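### 3.2 Surface pattern and the judgment of cleanliness

The second part of the study considers how people judge whether a kitchen surface is clean. In our interviews in Prellwood and Hivilport, many residents said that they prefer a light stone counter, but they also said that such a counter is difficult to check by eye.

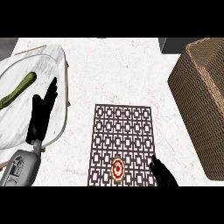 **Figure 4.** Rendered white stone countertop with thin veins in pink, reddish brown and light gray, and a marble serving board at left.

The difficulty was reported more often by older residents. Of the 157 households which completed the questionnaire, those with a plain counter wiped it after each meal, while those with a patterned counter wiped it mostly in the evening. We do not claim that the pattern is the cause of this difference. The patterned counters were also found in larger homes, where meals are prepared by more than one person.

A fine vein and a dried stain can have similar color and width. Several participants told us that they use the hand instead of the eye, and they pass the palm over the surface before preparing food. In Buenaventura, where the visits took place in March, this habit was mentioned in 16 interviews. Eight of these participants had learned it from a parent.

The diary entries (2268 in total) were coded by two readers, and disagreements were discussed until one code was accepted. Entries that mention only the floor or the sink were left out of this section and are treated in Section 3.3, together with the Lollis material.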